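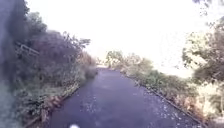 Progress report on the Dullero path: clearing, edging and surface care
Submitted to the Salberg Fund for Local Green Spaces
Date of report: 16/09/2026

1. Purpose of this report

With this report we inform the Fund about the work done on the Dullero path since our last report in February. The grant agreement asks us to describe the condition of the path, the work which was finished, the work which is late, and the use of the money. We follow the same order as before, so that the two reports can be compared.

The path is the asphalt connection between the Derese allotments and the lower gate of Dullero park. It is used by people on foot, by cyclists, and by parents with strollers on the way to the kindergarten. The total length under our care is 2313 feet. For the purpose of the work we divided it into 16 sections, numbered from the lower gate.

2. Condition of the asphalt

The asphalt is in general good. It was laid new some years before we took over the care of the path, and we did not find deep cracks on the main part. In section 3 there is a shallow dip where water stays after rain. We measured it in spring and again in summer and it has not become deeper. We propose to leave it for this year and to fill it together with the repair at the gate, when a contractor is anyway on site.

The larger question for the users is what lies on the surface. Leaves, seeds and small pieces of bark come down from both sides, and on damp days they stick to the asphalt and can be slippery for a bicycle. In the first plan we had one sweeping per month. This was too little in late spring, when the seeds fall, and we changed to every second week from May. From October we want to sweep weekly until the leaves are down. The sweepings are not taken away by truck anymore. They go to the compost place of the allotments, and this has saved transport costs.

3. Wooden edging

The low timber edging was the main subject of our application, and I will describe it with more detail.

The old pieces are weathered, and in several places they no longer stand level. Where the ground behind them has moved, one piece leans to the path and the next one leans away from it, so the line becomes uneven. This has an effect on the maintenance, as soil comes through the openings and plants begin to root at the border of the asphalt.

We decided in the spring to keep every piece which is still firm inside, also if it looks gray or rough outside. Each piece is tested with a screwdriver at both ends. If the tool goes in easily, the piece is replaced. If not, it is lifted, the ground under it is made flat with gravel, and it is put back with new stakes. Sections 1 to 7 are finished in this way. In section 8 we have started.

The replacement timber comes from the Clikuma sawmill. The first delivery was cut too short by a mistake in our order, and we used these pieces in the curve in section 5, where short lengths are more suitable. The second delivery was correct. We did not paint the new timber. It is brighter than the old one now, and we expect the difference will be small after two winters.

4. Bushes and trees along the path

The growth along the path is dense and tall, and this is also what most visitors like about it. Our agreement with the Fund says that the green character must stay, so we do not cut for a clean look. We cut for passing width and for sight.

The following was done:

Branches reaching over the asphalt at head height were cut back in all sections.
Brambles at the verge were cut in sections 1 to 9, one time before the nesting season and one time after.
One dead elder in section 6 was taken down. The trunk was left lying behind the bushes for insects.
The dry tall stems at the upper end were left standing on purpose, as birds feed on the seeds in winter.

No cutting was done in the nesting months, except for two branches that had broken in a storm and were hanging over the path.

We received one complaint that the path feels narrow and dark in the evening. We walked it at dusk to understand the complaint and we agree for sections 10 and 11, where the bushes are highest. We will reduce the height there in the coming winter, on one side only, and see if it is sufficient.

5. Fence behind the bushes

There is a wooden fence or railing standing partly inside the foliage. It was not part of the application, as we believed it belongs to the neighboring plot. The land office has now informed us that part of it stands on the strip of the path. We have cleared a small access to look at the posts but the check is not completed. Until we know the condition we will not plan any cost for it. If the posts are bad, we will write to the Fund separately before we do anything.

6. Use of the money

From the grant we spent 2688 dollars until the date of this report. The biggest part was timber and stakes, followed by gravel and then by the rental of a hedge cutter. The receipts are attached in the order of payment. The wrong timber order is included in this sum, as the sawmill could not take the pieces back.

We saved 450 dollars on transport of green waste. We ask the permission of the Fund to move this amount to the timber position, so that section 12 can get the same treatment as the lower sections. In the original plan, section 12 was only to be repaired at single points.

7. Delays

The edging is behind the time plan. We had written that section 10 would be reached by the end of summer, and we are in section 8. There are two causes. The ground was very hard in July and the stakes could not be driven in without splitting. Also, lifting and resetting an old piece takes more time than we calculated, sometimes more than to put a new one. We still think it is right to continue like this, and we ask for an extension of the edging work to the end of next spring. The other parts of the work do not need an extension.

8. Next steps

Weekly sweeping from October.
Finish section 8 and start section 9 before the ground freezes.
Lower the bushes in sections 10 and 11 on one side.
Complete the check of the fence posts and inform the Fund of the result.
Ask for two offers for the dip in section 3 and the repair at the lower gate.

We would be glad for an answer about the transfer in point 6 before the next timber order, as the sawmill needs four weeks to deliver.

Dullero Path Group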